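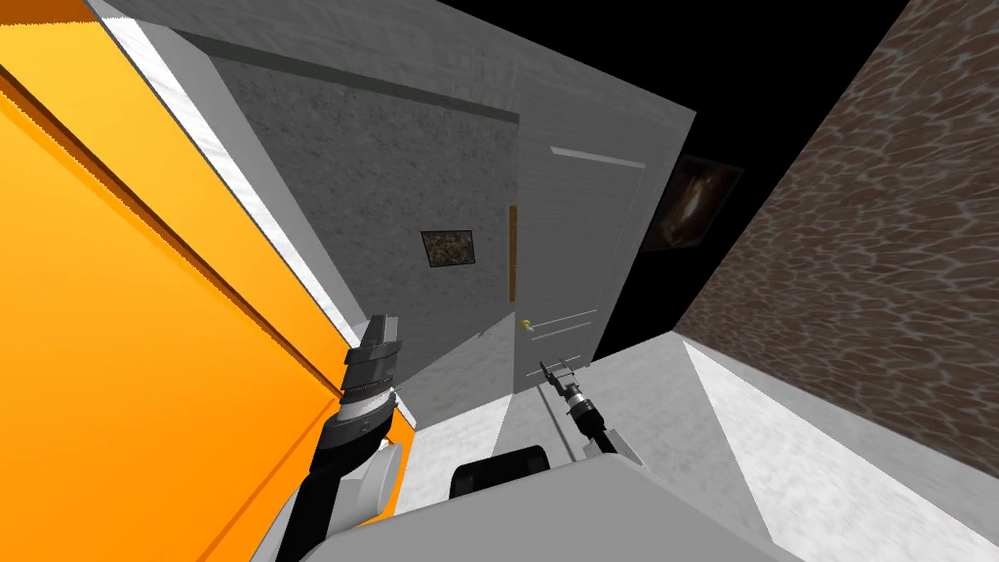
*Two-arm setup in the simulated flat, right gripper open below the door handle.*

**Door handle demos: tilted head view makes the operator miss**

**arain_teleop**

I am recording demonstrations by remote control in a simulated flat, using Prostden as the control layer. The task is to reach the grey door, close the right gripper on the handle and pull. The operator has one head view, and it leans a long way over. From it, left and right on the stick do not match left and right on the screen, and the gripper tends to stop low.

I have 177 episodes recorded. The policy trained on them copies the low stop, then closes on nothing. I can level the head camera, but then the old episodes no longer match the new ones. Is there a way to keep them? The left arm is idle in this task and I hold it still near the orange door.

**bradeck_bench**

Just level it and record again. Tilted views are bad practice.

**sim_door_hinge**

I would keep the tilt and change what the stick does. Map the stick to the camera frame instead of the robot base, so that a push to the right moves the gripper to the right on the screen. In Bradeck it is one setting, "command frame". The images stay as they are and the old episodes can be sorted on grip width at close: if the fingers shut fully, there was no handle between them, so drop the episode.

The low stop is a separate fault. Depth is hard to judge from one view. Give the operator a second view from the gripper and the last part of the reach gets much easier. I use it for all small objects.

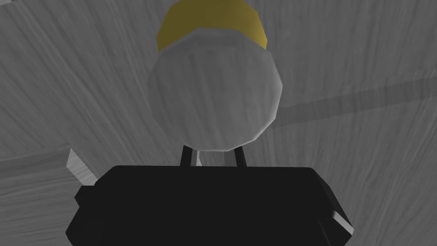
*Gripper view: white container with yellow cap, fingers just under the rim.*

With a view like this the operator can see the gap between the fingers and line it up before closing. Save the gripper view with each episode as well, even if the policy does not use it yet.

Two more settings: limit hand speed to 35 mm/s near the handle, and cut episodes at 3000 steps. Long pauses teach the policy to pause.

**arain_teleop** 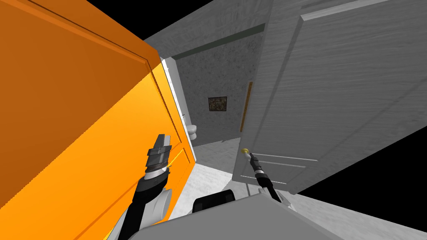

Corley, Tue 2 December

Command frame changed, head view left tilted. The right gripper now closes on the knob and the old set is being sorted by grip width. Still to check — whether the idle left arm should be masked out of the actions. It sits close to the orange door and small stick noise shows up in its joint values. I will post the filter script when it handles the September files, which use a different time stamp.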